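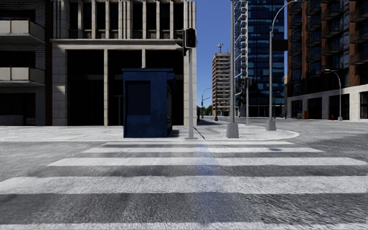

Thảo Châu told me, about ten minutes into our first chat, that she'd stopped crossing at the lights altogether and I could put that in the paper if I liked. So I have. She walks the extra block to the library side, where there's no signal at all, and she says she feels calmer doing it.

Figure 1. A striped crossing meeting a rounded curb, with a signal pole on the corner (rendered view).

4.2 Waiting, and what people do with it

I went into this part of the study expecting to write about speed. Older walkers need more green time, everybody knows the argument, and Lemma (our own Letay Lemma, in the earlier Skallton report) made it better than I could. But when I sat down with the interview notes in February, most of the talk was about the wait before the green. People had a lot to say about it! They talked about where they stand, whether they press the button twice, and how silly they feel pressing it when somebody else already has.

We mailed 2,000 surveys to households in Skallton and Donnelly and got 500 back, which pleased me no end (my last mail-out was a disaster). Of those, 300 people wrote something in the open comment box at the back, and that box is where I've spent most of my time. Châu Tôn and I coded the comments separately and then argued over the leftovers in her kitchen. We never did agree on "it's fine I suppose," so it sits in a category of its own.

The word that kept coming up was "rude." A long wait was rude. A button that gave no click or light was rude as well, and one man in Donnelly wrote that the whole intersection had bad manners. I'd read plenty about delay as a cost in seconds, but our neighbours were describing it the way you'd describe being ignored at a shop counter, and I think that colours what they do next. Those who called the wait rude were also the ones who told us they'd cross early, or go somewhere else entirely, as Thảo does.

Eyvindur Stougaard, who read a draft, thinks I'm leaning too hard on one word. He may be right. The survey was in English only, and Nhi La pointed out that the two phrases her aunties would use for this don't mean quite the same thing, one being closer to "careless." We're hoping to run 50 more interviews in Vietnamese to see if the pattern holds up.

I should also say that the comments came in winter, when standing still at a curb is miserable for anyone. Section 4.3 takes up the weather and the snowbanks.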